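搜索本站 请输入关键词 搜索

十月 内部通讯 文字:柯尔斯滕·巴克斯特(Kirstin Baxter)

铝型材台面上的拆装课
——访泽尔特科姆(Zeltcombe)硬件维护培训室负责人诺姆武拉·莫莱费

泽尔特科姆硬件维护培训室设在主楼底层,承担全院服务器及存储设备的拆装教学。本学年登记在册的学员为367人,练习用零部件共2,652件,其中2,254件已完成编号入库。星期四上午,负责人诺姆武拉·莫莱费(Nomvula Molefe)在培训室接受了本刊采访。

莫莱费首先谈到台面的选用。培训室原先使用木制工作台,去年起分批更换为带槽铝型材台面。“木台面用久了会翘,夹具放上去总有一角悬着。”她说,“型材台面平整,槽口又可以装固定件,教员调整工位时省去许多周折。”她同时承认,新台面反光较强,槽内容易积存碎屑,值日人员须在每次课后用软刷清理。“有些印迹落在槽里,刷一遍不一定能去掉,我们把这一项写进了每周的保养表。”

关于夹具板,莫莱费介绍,培训室委托坦纳(Tanner)制作了一批塑料板,板面按零件外形留出凸起和凹位。设计初稿由教员瓦利德·亚米内(Walid Yammine)提出,前后修改10稿。亚米内在采访中补充说,初学者最常见的问题是拆下零件后随手放置,装回时找不到顺序。“板上有了位置,手就有了去处。处理器尤其如此,触点一面不能碰台面,必须放进托座。”

硬盘托架的练习安排在处理器之前。亚米内认为,托架的卡扣结构直观,学员可以先熟悉用力的轻重,再接触较为精密的器件。他要求学员在操作时口述每一步,教员在旁记录,课后逐条讲评。

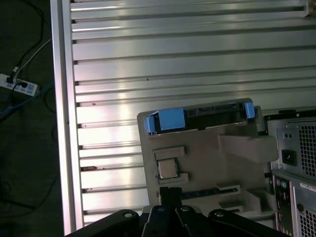
铝型材台面上的夹具板,硬盘托架横放于板的上沿,处理器置于托座内。左侧地面为电源插排及线缆。

谈及用电与布线,莫莱费表示,这是本学期整改的重点。工位增加之后,地面线缆随之增多,插排目前仍放在地上。林迪韦·姆基泽(Lindiwe Mkhize)主管设备安全,她已提交方案,拟将插排移至台面框架下方,并按颜色区分网线与电源线。“方案获得批准,所需线槽由后勤处统一采购。”莫莱费说,“在此之前,学员进出工位一律走右侧通道。”

培训室下一步计划编写拆装操作手册,供各分校使用。手册初稿由诺库图拉·皮莱(Nokuthula Pillay)执笔,现已完成存储设备部分,处理器与内存部分仍在征求意见。各部门如有修改建议,可书面送交培训室。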